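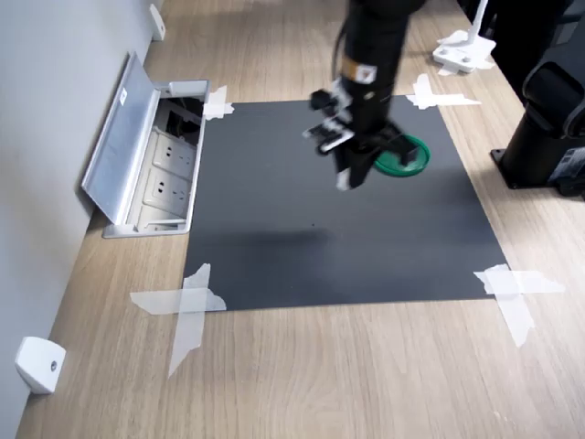
So you want me to come all the way over to Gralley to put a little thing in a green dish and take it out again, wrote Flynn Costigan when I sent him the first draft of this call, and do I get a cookie?

Yes, Flynn, you do! You also get paid, which I should have put higher up. Let me start over.

CALL FOR PARTICIPANTS: THE TABLETOP STUDY

Posted Thu 24 April by Morena Bellini

Hi! I'm Morena, and I run a small study on how people handle small things at a table. I mean really ordinary handling: picking something up, setting it down where you meant to set it down, shifting a dish over a bit so you can get at it better. You do this all day long with buttons and aspirin and the last olive, and there is surprisingly little written down about how you do it. I've been hooked on the subject for years (my family has banned it at dinner), and this spring I finally have a table, a room and enough money to pay people for their time.

The setup is very plain. There's a light wood table with a dark gray mat on it, and the mat is held down with tape at the corners. On the mat goes a round green dish with a low rim. That's your work area. If you were hoping for screens and headsets, I'm sorry, you'll be looking at a dish.

I'm looking for adults who can come to four sessions. You don't need any special skill, and clumsy people are very, very welcome. My last group was heavy on quilters and model railroad folks who could probably thread a needle on a bus, and I love them, but I'd like some people who drop things.

WHAT YOU'D BE DOING

Each session is a string of short rounds. In a round I give you something small and tell you where it goes. Sometimes it goes in the dish, sometimes it comes out of the dish, and sometimes the piece stays put and the dish is what moves. Then we do it again with the dish someplace else on the mat, or turned over, or with your other hand. We stop whenever you want to stop.

It goes fast once you find your rhythm. We have 456 rounds done so far and the plan calls for 2,540, so you can see why I'm writing this with some feeling.

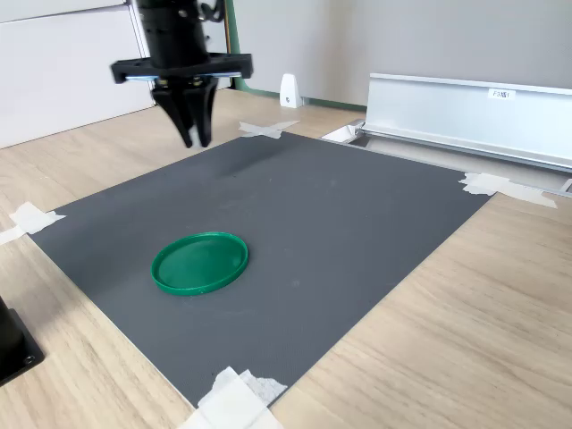 People always ask whether they can practice at home, and please don't! I want you the way you come. If you've already spent a weekend dropping bottle caps into a saucer, just tell me when you sign up and I'll put you in a later group.

A few things that make the rounds go better:

Keep your sleeves above the wrist. Big cuffs catch on the rim.

Leave bracelets and large rings in your bag or at home.

Tell me if you need the chair higher or lower. Kwabena Laryea did a whole session in March with his knees jammed against the underside of the table and never said a word until he was putting on his coat.

Please don't pick at the tape. I know. It's right there and the ends look like they want picking. But if the mat slides even a little, we have to set it up all over again, and I'm the one who does it.

The small pieces vary. Some have flat sides and sit nicely, and some are lumpy and won't stand up for anybody on the first try. I don't mind how you hold them, fingertips or whole hand or some weird pinch you've used since third grade. The weird pinches are my favorite part of this job, so don't tidy up your habits for my sake. If a piece tips over, leave it for a second so I can write that down, and then carry on.
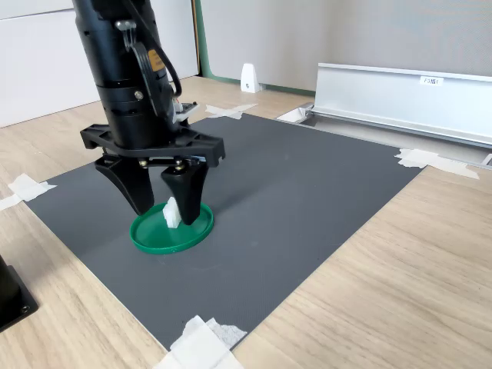

Small white piece in the green dish.

WHO CAN TAKE PART

You need to be 18 or older and able to sit at a table for a good stretch with breaks. Glasses and hearing aids are fine. Left-handers, I would love more of you, I've had a terrible time finding any. If you have arthritis or a tremor or an old hand injury, you can still take part, and I'd just like to talk by phone first so we can plan shorter runs with longer rests.

If you took part in the Menby group with Stuart Garside, you can't do this one as well. Same kind of task, and you'd have a head start. Stuart is putting together something different for the fall and I'm sure he'll be in touch.

WHERE AND WHEN

We're on the second floor of the Hollis Building in Gralley, up the stairs or take the elevator by the side door (the front one sticks at this time of year, give it a shove). The Brisport bus stops across the street. Parking behind the building is free after lunch, and before lunch it's a zoo.

Sessions are mornings, afternoons, and one evening a week. You pick your slots and we try to keep you at the same time of day for all four, so think about when you're a real person. I am no use before ten and I won't judge.

WHAT YOU GET

You're paid at the end of each session, by gift card or bank transfer, your choice. Bus fare is covered if you hang on to your ticket. There's coffee, tea, and cookies from the place downstairs, and we eat them in the hall and never at the table, crumbs on that mat are misery. If you can only make two or three of the sessions, you still get paid for the ones you did.

You can quit at any point and you don't owe me a reason. Your results are stored under a code with no name attached, and if you change your mind later I'll take yours out, as long as you ask before the write-up is finished.
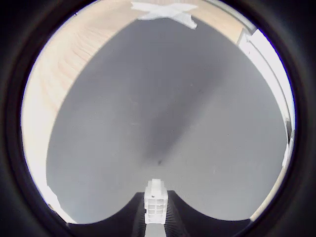
ALSO WANTED: A SESSION HELPER

I could use another pair of hands (ha) for two days a week. Nigel Ashworth has been doing it and he's moving to Brisport at the end of the month, and I'm trying to be gracious about it.

The helper greets people, puts the dish and the pieces out for each round, keeps the score sheets legible, checks the tape at the start of the day and redoes any corner that's lifting. It's paid hourly. I care a lot more about patience and neat handwriting than about a degree. You'd be saying "and again, please" many, many times a day in a friendly voice, so have a think about whether that sounds soothing or awful to you.

HOW TO SIGN UP

Call or stop by the Hollis Building front desk and ask for the tabletop study. They'll give you a one-page form. Fill in your name, the best way to reach you, which hand you write with and the times you could come, and put HELPER at the top if it's the job you're after. I read them all myself and I'll call you back, usually in the evening.

Bring a friend if you like! There's a comfy couch in the hall for whoever's waiting their turn, and Flynn will probably be on it, eating the cookies.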